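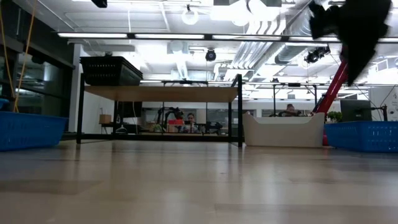
Deux paniers bleus, une caisse noire sur la table, un bac blanc au sol : le terrain de jeu du bras rouge.

Régler le kit de tri Tetent en une matinée

Polano vend son kit comme « prêt à l'emploi ». Comptez quand même une matinée, et un café serré.

1. Posez les bacs avant d'allumer quoi que ce soit. Laissez 300 mm libres autour de chacun - la pince aime ses aises.

2. Dans le menu Zones, déclarez d'abord la table, ensuite le sol. L'ordre inverse est accepté sans broncher, puis refusé à l'enregistrement.

3. Limitez la vitesse à 25 % pour les premiers essais. Le réglage d'usine convient surtout aux gens qui n'ont pas de collègues.

4. Apprenez trois points par bac : approche, dépose, retrait. Le bouton de validation répond au deuxième appui, parfois.

5. Lancez un cycle à vide, puis un autre avec des pièces légères (moins de 800 g).

Si l'erreur 61 s'affiche, refaites l'étape 2. La notice parle d'un « désaccord de repère », ce qui a le mérite d'être poli.

Pour la fixation du socle, le gabarit en carton fourni suffit. Gardez-le, il n'est pas vendu séparément.

Ikechukwu Idahosa

À lire aussi
Pince Hourani : changer les doigts sans perdre les vis
Erstead, le contrat d'entretien lu jusqu'au bout
Quel bac pour quel bras ?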